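Benda Opens Its Small-Office Rack Tidy-Up Service to Anyone With a Closet They Would Like to Stop Opening

Bollumley, 2025-11-12 – Benda, the cabling and network repair shop on Alhassan Street, announced today that its rack tidy-up service is open to all small offices in the Bollumley area. The service had been running since March for a short list of existing customers, most of whom asked for it after the shop came to fix something else and could not find it.

The service is called Anari. It covers one open-frame rack and whatever has been bolted into it, stood on top of it or left on the nearest flat surface. A Benda technician removes the gear, cleans the shelves and vents, puts everything back in a sensible order, replaces worn patch cables and labels both ends of each one. A printed sheet showing what plugs into what is taped inside the closet door, or handed over if there is no closet and no door.

"People are proud of their servers and ashamed of their cables," said Kwadwo Dankwa, owner of Benda. "I have been in offices where the front desk has fresh flowers and a bowl of mints, and the network is held together by a cord that somebody brought from home. I don't judge. I do take the cord away."

The company does much of the work at its own bench. Customers may bring in a small rack with the equipment still mounted, provided two people can lift it and one of them is not Dankwa, who has a back to think about. Larger racks are handled on site, in the evening if the office prefers to keep its phones working during the day.

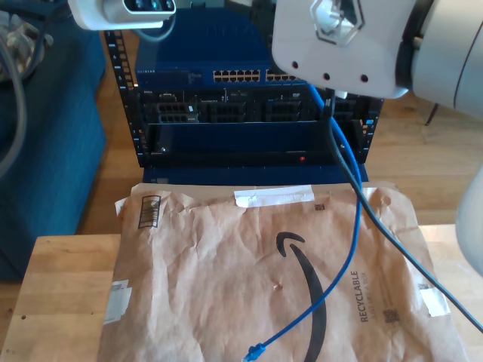 Loose cables are treated as a separate matter. Every office has a supply of them, usually kept in the packaging of something ordered long ago, and Benda asks that the whole lot be handed over along with the rack. Each cable is tested. The good ones come back coiled, tied and marked with their length. The bad ones are recycled, though customers who feel strongly may request their return in a bag marked BAD.

Labels are white with black type. The shop tried a color system during the spring and dropped it after learning that one customer's entire staff called three of the colors "the blue one."

The standard visit is priced at 100 dollars for a rack with up to 32 connected ports. Racks with up to 54 are quoted after a look, and anything beyond that is quoted after a look and a sit-down. Patch cables are charged at cost. Velcro ties are free, and Benda would like to point out that they are not zip ties, a product the company regards much as a dentist regards taffy.

Customers receive a follow-up check after 30 days. The technician compares the rack with the printed sheet and notes any changes. In the trial group, the most common change was a single long cable running across the front of everything to reach a printer. Benda now asks about printers at the start.

"We used to leave the place looking beautiful and then go back and find the printer cable," Dankwa said. "So now the first thing we ask is where the printer is, and the second thing is where the printer is going to be once everybody gets tired of where it is."

The service does not include software, passwords, Wi-Fi complaints or the recovery of files. Benda will note any warning light it finds and tell the customer which piece of equipment it belongs to, but repairs are quoted separately and nothing is switched off for good without a signature. Equipment that no one in the office can identify is left in place, labeled UNKNOWN, and looked at again on the follow-up.

Bookings are open now at the Benda counter or by phone during shop hours. Offices are asked to have the closet key ready and to move the holiday decorations out beforehand.

About Benda
Benda installs, repairs and untangles wired networks for small offices, clinics and shops in and near Bollumley. The counter is at the Alhassan Street entrance, next to the loading door. Please use the counter.

Press contact: Kwadwo Dankwa, Benda, Alhassan Street, Bollumley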